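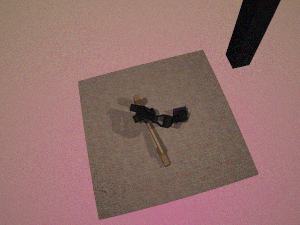
*Gray mat on a pink floor, with a wooden stick.*

## Small mats: keeping them flat, clean and in one place

I have mats in the kitchen, in the hall and under my workbench, and each of them gave me trouble in the beginning. These are the things I do now.

**Corners that curl.** Roll the mat in the opposite direction, tie it with two pieces of string and leave it for one night. If the corners still go up, put a damp cloth on the back side and heavy books on top. Do not iron a mat with a rubber back. I did this once with my Korkeck mat, and the smell stayed in the kitchen until Thursday.

**Sliding.** Sliding comes mostly from dust. Wipe the floor and the back of the mat before you buy any tape. For my hall mat I use the Trandel grip net, and I cut it 5 cm smaller than the mat on every side so that it does not show.

**Crumbs and sawdust.** Shake the mat outside first, then vacuum the back side, and only after this the front. For what stays in the pile, a thin wooden stick is very useful. Put the mat over a chair with the face down and beat it softly with the stick, from the middle to the border.

**Grease spots.** Cover the spot with baking soda and wait 40 minutes. Brush it away and repeat if necessary. Then take a little dish soap in lukewarm water and press with a cloth. Please do not rub, or the fibers become fuzzy and the place is visible forever.

**Washing.** Wool felt does not go in the machine. My cotton mats go at low temperature, one at a time, and they need around 6 hours on the line in summer. In December I dry them flat over the bathtub.

**Where to cut.** If a mat is too big, mark the line on the back with chalk and cut with a new blade along a metal ruler. Old blades pull the threads. I close the cut border with Berisha textile glue, a thin line only, and do not step on it before the next morning.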